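Mornevley 过家家厨房玩具组合 Skondik 系列

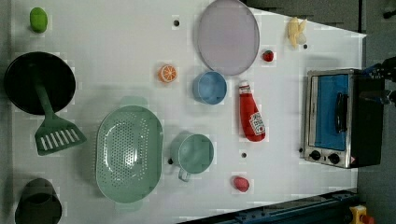 组合中的部分锅具、餐具和仿真食物,右侧为小烤箱

品牌:Leltimum
系列:Skondik
货号:2372
件数:30件(含收纳袋,不含小烤箱)
适用年龄:3岁以上
库存:有货

商品概述

Mornevley 是 Skondik 系列里件数较多的一款厨房组合,适合家庭、幼儿园角色区和亲子活动室使用。组合包含锅具、沥水篮、量杯、碗盘、锅铲和一批仿真食物。小烤箱为单独商品,可以加购,也可以与已有的玩具灶台、玩具水槽摆在一起用。

整套餐具的颜色以薄荷绿、浅蓝和灰紫为主,食物则用比较鲜明的红、黄、橙、绿。孩子收拾的时候容易把两类分开,大人点数也方便。

主要配件说明

平底锅
黑色,圆形锅面,锅底平整,放在玩具灶或普通桌面上都能放稳。锅内可以同时放两到三件小的仿真食物。锅柄与锅身一体成型,不可拆卸。

绿色漏铲
长柄,铲头扁平,开有一排长条形孔。铲柄末端圆角处理。练习翻面时建议先用橙子片这类扁平的食物,草莓一类的圆形食物会滚动,适合大一点的孩子。

沥水篮
薄荷绿色,椭圆形,底部有成排的小孔,两端各有一个扁平提手,孩子可以双手端起。在水池边玩“洗菜”时,水从孔中漏出较快。平时也能用来装零散的食物。

量杯
薄荷绿色,杯身圆形,带弯把手。杯内没有刻度,不能用于真正的计量。舀干豆子、米粒、水都可以,使用干豆子时请有成人在旁。

碗和盘
小碗为浅蓝色,圆形。大圆盘为灰紫色,盘面宽而浅,盘边略微凸起,放一份“早餐”足够。碗和盘都比较轻,跌落到地板上一般不会破裂。

番茄酱瓶
红色瓶身,白色瓶盖,带白色标签。瓶盖固定,不能拧开,瓶内为空。请勿用力撬盖。

仿真食物
包括香蕉、草莓、橙子片等。香蕉为浅黄色,短而弯;草莓为红色,顶部绿色;橙子片外圈为橙色,瓣肉颜色较浅。食物均为整件,没有魔术贴,不能切开。如需可切的食物,请选购同系列的切切乐补充包。

小烤箱(另购)
台面式小烤箱,货号341。不通电,不发热,不需要电池。小号的碗和单件食物可以放入,大圆盘放不进去。

材质与安全

餐具和锅具为食品级 PP,仿真食物为 PVC 和 ABS。表面印刷使用水性油墨。所有配件的边缘都经过打磨。

本品为玩具,不能用于加热,不能放入微波炉、真烤箱或放在明火上。仿真食物外观接近实物,请告诉孩子不可食用。不适合3岁以下儿童,草莓等小件尤其要放到低龄儿童够不到的地方。

清洁与保养

餐具类:可用温水加少量中性洗涤剂手洗,也可以放在洗碗机上层,水温不超过50摄氏度。洗后请把沥水篮倒扣晾干,孔内不易积水。

仿真食物:用湿布擦拭即可,不建议长时间浸泡。浸泡后如有水进入空腔,把接缝处朝下放一晚。

番茄酱瓶:标签为纸质覆膜,反复浸水会起边。擦拭时避开标签边缘。

小烤箱:只擦拭,不水洗。

请勿用酒精擦拭印刷部分。幼儿园需要消毒时,可使用稀释的含氯消毒液,擦拭后用清水再擦一遍。

收纳

组合附带一只抽绳收纳袋,展开后是直径21厘米的圆底袋。餐具可以先叠放:小碗放进平底锅,再放入沥水篮,食物填在空隙里。锅铲较长,会露出袋口一小段,不影响收紧抽绳。

如果放在开放式架子上,建议用两个浅盒,一个放餐具,一个放食物。配套的 Desmet 浅盒尺寸与本组合相符,需另购。

玩法参考

开餐厅:一个孩子点单,一个孩子在锅里“做”好后装盘。可以用纸画几张菜单,菜单上的食物从组合里选。

按颜色分类:把食物倒在白色桌面上,让孩子先挑红色的,再挑绿色的。草莓身上有两种颜色,放哪一边可以让孩子自己说。

水中玩法:用量杯往沥水篮里倒水,观察水漏下去的速度,再换成小碗比较。番茄酱瓶和小烤箱请拿开。

找影子:把餐具放在大张白纸上描出轮廓,打乱后再放回各自的位置。幼儿园老师常把描好的纸过塑,当作收拾时的底图。

使用者反馈

“我们班用了一个学期,沥水篮和量杯用得最多,孩子抢着端。锅铲的颜色还很新,番茄酱瓶的标签角翘了一点。食物里丢了一件,后来在积木箱里找到了。收纳袋小朋友自己收不紧,需要老师帮忙。”
Elīna Butkienė,混龄班教师

“比想象中轻,三岁的孩子单手能拿平底锅。希望香蕉能剥皮。”
已购买用户

“小烤箱是分开买的,下单前没看清,建议标得明显一点。”
已购买用户
店铺回复:感谢提醒,件数一栏已注明不含小烤箱。

常见问题

配件可以单独补吗?
平底锅、锅铲、沥水篮、量杯、碗和盘可以单件补购。仿真食物按小包出售,每包内容固定,不能指定单件。补购时请提供货号2372。

颜色可以选吗?
目前只有一种配色。不同批次的薄荷绿可能略有深浅差别,不属于质量问题。

小碗能给孩子装水果吃吗?
餐具材质符合食品接触要求,但本品按玩具生产和检验,不建议日常当餐具用。

能和其他品牌的玩具灶台一起用吗?
可以。平底锅对灶台没有特殊要求,灶面平整就行。带凸起炉圈的灶台,请先确认炉圈直径小于锅底。

味道大吗?
仿真食物刚拆封时有轻微塑料味,放在通风处一两天会散去。餐具类基本没有气味。

包装与配送

彩盒包装,盒内用纸托分隔,没有泡沫。每箱6套,整箱订购请联系客服。库存商品下单后两个工作日内发出。小烤箱与组合同时下单时合并发货,外箱会大一些。

5月起生产的批次,说明书改为单张折页,内容不变。

退换

未拆封可在30天内退货。拆封后如发现缺件或破损,请拍下配件和盒底批号发给客服,我们补寄缺少的部分,不需要寄回整套。收纳袋因卫生原因,使用后不单独退换。

相关商品

Skondik 切切乐补充包
Skondik 小烤箱(货号341)
Desmet 浅盒,两只装
Leltimum 儿童围裙,均码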